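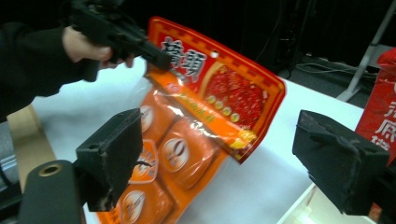 Re: [grippers] Anyone tried the Halliday hand-held kit?

Hi all,

Back on 20th November somebody wrote:

> We're looking at the Halliday kit for our packing bench, mostly
> for the foam-padded fingers. Is it any good on shiny bags, or
> should we just save up for the Nidari one? And does the padding
> last?

OK, I've had the Halliday on trial from Wormont for a while now, so let me have a go at this! The short version is that I like it, with one big grumble.

Shiny bags first. We've been using it on foil snack and seasoning packs, the crinkly kind with a clear window (you get four orange blocks showing through on one of ours), and the black foam fingers suit them really well. You can come at a bag that's lying crooked on the table and still get a decent hold. Holding the thing all day is fine too, though my wrist had opinions by the end of October.

Now the grumble. The padding gets ratty! Ours is frayed along the edges and torn on the inside face of one finger, and we'd only logged 1847 picks when I last looked. A spare pair is 61 dollars plus shipping, and Wormont took nearly 20 days to get them to us, so order extras with the kit if you do go for it.

Can't help much on the Nidari, I only had my hands on it for an hour. Nice trigger, but heavier than I wanted. Has anybody here tried the Flullon pads on a Halliday? They're supposed to fit with 2 screws and I'd love to hear before I spend the money.

Cheers from the packing bench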